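What Is Plastic Made Of?

Look at the things you use in a day. Your toothbrush is plastic. So is the cap on the toothpaste, and so is the lid on the milk. The buttons on your shirt are probably plastic, and part of the shirt may be too. A hundred and fifty years ago, almost none of these things were made that way. Toothbrushes had handles of bone or wood, and buttons were cut from shell, horn or metal.

So where does all this plastic come from?

Long chains

Everything is made of tiny bits called atoms. Atoms join together in groups called molecules. A molecule of water is very small, with just three atoms in it.

Plastic molecules are different. They are long chains, made by joining the same small piece over and over again. One chain can have thousands of pieces in it. A chain like this is called a polymer. "Poly" means many, and "mer" means part.

You can make a model of a polymer with paper clips. Hook one clip to the next until you have a long string. Each clip is one small piece, and the string is the polymer. Now make several strings and drop them in a pile. Try to pull one out. It snags on the others. The chains in a piece of plastic are tangled in much the same way, and the tangles help make it tough.

Plastic is not the only thing made of polymers. Cotton, wool, wood and your own hair are made of polymers too. Those ones grow in plants and animals.

From oil to pellets

Most plastic starts as oil or natural gas. Both come from deep underground. They formed over millions of years from the remains of living things, many of them too small to see.

At a factory, the oil is heated and separated into different liquids and gases. Some become fuel. Some are broken into small molecules that are good for making chains. One of these is a gas called ethylene. When ethylene molecules are joined end to end, they make polyethylene, the plastic used in many shopping bags and milk jugs.

The new plastic is cut into small pellets that look a little like grains of rice. The pellets are shipped in sacks or tanks to other factories, which melt them and make them into things.

Some plastic is made from plants such as corn or sugarcane. The plants are turned into small molecules first, and then the molecules are joined into chains. Only a small part of the world's plastic is made like this.

Making a shape

The word "plastic" comes from a Greek word that means "able to be molded." There are several ways to do it.

Injection molding is used for solid shapes such as bowls, combs and toy bricks. Hot, melted plastic is pushed into a metal mold. It cools and goes hard. The mold opens and the finished piece drops out.

Blow molding is used for bottles. A soft, warm tube of plastic is put inside a mold, and air is blown into it like a balloon. The plastic spreads out until it touches the sides.

Extrusion is used for pipes and drinking straws. Melted plastic is squeezed through a hole, like toothpaste out of a tube. The shape of the hole decides the shape of the plastic.

The color is usually mixed in before the plastic is shaped. That means the color goes all the way through. If you scratch a red plastic cup, it is red under the scratch. If you scratch a painted metal cup, you may see bare metal.

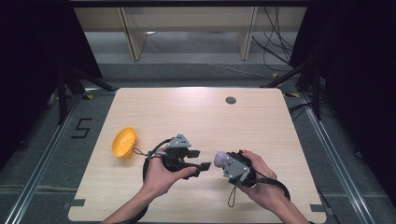 A bright yellow plastic bowl on its side. The inside is ribbed.

Soft when hot, or hard for good

There are two main families of plastic.

The first family gets soft when it is heated and hard when it cools. It can be melted and shaped again. Plastic bottles and bags belong to this family. Their chains are tangled but not joined to each other, so they can slide around when they are hot.

The second family can be shaped only once. Its chains are joined side to side, like the strings in a net. Heat will not melt it, though too much heat will burn it. Some pan handles and light switches are made from this kind.

You can think of the first family as chocolate and the second as cake. Melted chocolate can set again in a new shape. A baked cake can't go back to being batter.

What happens to old plastic?

Wood and paper rot because tiny living things eat them. Very few living things can eat plastic. It can stay in the ground or the sea for a very long time, slowly breaking into smaller and smaller bits. Very small bits are called microplastics.

Some plastic can be recycled. It is sorted, washed, chopped into flakes and melted into new pellets. Sorting matters because different plastics do not mix well. Many plastic things have a number from 1 to 7 on the bottom, often inside a triangle of arrows. The number tells you the kind of plastic. It does not always mean your town can recycle it, so ask a grown-up to help you check the local rules.

Words to know

Atom: a tiny bit of matter. Everything is made of atoms.
Molecule: a group of atoms joined together.
Polymer: a very long molecule made of small pieces that repeat.
Pellet: a small grain of plastic, ready to be melted.
Mold: a hollow form that gives melted plastic its shape.

Written by Adjoa Nyarko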